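The Rules at Pernbridge

The winter I went to work at Pernbridge, the rules were kept in a blue binder on a hook by the coffee machine, and the first thing anyone gave me, before a badge or a chair, was that binder and a whole afternoon to read it. There were 200 rules in it back then, some typed and some in pencil, and I will admit I skipped a good many in the middle (the ones concerning ladders, mostly, as I had no plans to climb one).

Our job was teaching arms to be polite in kitchens. I don't know how else to put it! The arm I was given was called Sola, and she lived in the simulator, where a lesson could be run 2000 times before lunch and no plumber had to be called. My supervisor had come over from McGrath, the valve people, and she had a great fondness for faucets and a great mistrust of anyone who hurried one.

"A lever tells you how it wants to be moved," she said to me that February, pulling her cardigan closer, "but you have to be touching it gently enough to hear." Then she turned to the page she liked best, which had gone soft at the corners, and had me read it aloud while Sola waited on the screen. I felt a little silly, reading to an arm, but I read it all the same, and rather well, I thought.

Rule One. Touch before you push. Bring the fingertip to the far end of the lever, where the least force does the most good, and stop there. Count a slow breath. If you don't know which way the lever turns, you are not ready to turn it.

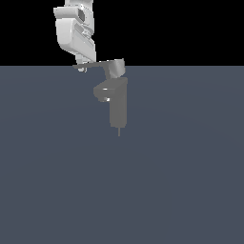
Rule Two. Leave it as you would want to find it. Whatever you have opened, close, and don't close it so hard that a child or a tired person couldn't open it again. Write down the force you used, even when it embarrasses you.

I looked up when I had finished that one, and she was smiling into her coffee. She told me she had written it herself, years before, after her mother's hands got bad and every tap in the house became a quarrel. The other rules had come from Favosura, the company that owned us, but that one was hers, and she had never asked permission to put it in.

"Shall we let her try?" she said.

I hung the binder back on its hook, wiped my palms on my skirt, and started run 1784.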